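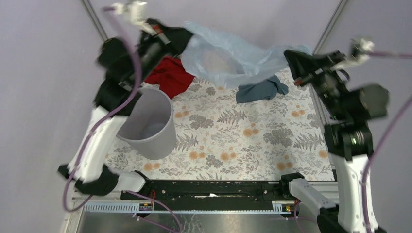
Open Saturday at the Gultenton workshop

I had been promising myself a trip to the shared workshop in Gultenton since October, and I finally made it for their spring open day. It took me 70 minutes on the bus and I would do it again tomorrow! The place is the back half of an old printing shop, with 128 members on the books, and on open days they leave every project switched on and let you stand as close as you like (behind the tape).

I went in past the looms and the bike stands and headed straight for the two-arm build, which the members call Ukent. I've been following their posts for ages, but it's so much nicer in person. The arms share one long black rail at the front with a white mounting block at each end, and the whole thing sits on aluminum extrusion, so if you have ever built a printer or a router table you'll feel right at home. The white shells and black joints look very clean. What I liked best was the cable work. Mine at home are a bird's nest, but these run in purple down the outside of each arm, with a small white bracket up at the gripper to hold them. I'm copying that bracket this week.

The job they've given it is household chores, and the current one is a plastic bag and a gray wastebasket. I can't tell you how absorbing this is. The left gripper had the bag by a corner, pale blue and thin enough for the light to come through, and the right one was reaching in for the other side. A bag has no shape of its own, so every try starts from a different mess. There were a couple of crumpled cloths on the floor of the enclosure too, one red and one teal, and I love that the floor has ferns and little orange blossoms on it. It makes the whole thing feel like a corner of someone's kitchen.

I stayed for 3 full rounds of questions. Most were about grippers, and one boy who looked 9 or so wanted to know if it could make a bed. (Not yet, was the answer, but pillowcases are on the list.)

Across the aisle was Jonen, a plant-watering cart that follows a line of tape, and upstairs the Ó Briain room had its laser cutter going. I only got a few minutes up there before the last bus.

Entry was free, coffee was by the jug, and the parking behind the building fills early. The next build night is Mon 1 April and visitors are welcome. Bring closed shoes for the metal shop.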